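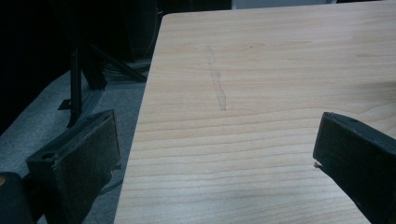
Pale grain and a bit of shade across the tabletop.

I've been after a water rail at Bongate for three winters, and all I'd ever had was the squeal. You know the one, like a piglet in a drain! Then in March Melaniia Marchuk told me to stop marching round the reedbed and just sit at the Drasance end, where the ditch runs shallow. So I sat (my knees haven't forgiven me) and out it strolled, red bill and all, picking along the mud as if it did this every day. I took 134 photos and kept six. Roy Gosling, who has 531 species on his world list, wanted to know why I hadn't got the feet in. I'm going back for the feet, Roy, and I'm bringing a cushion.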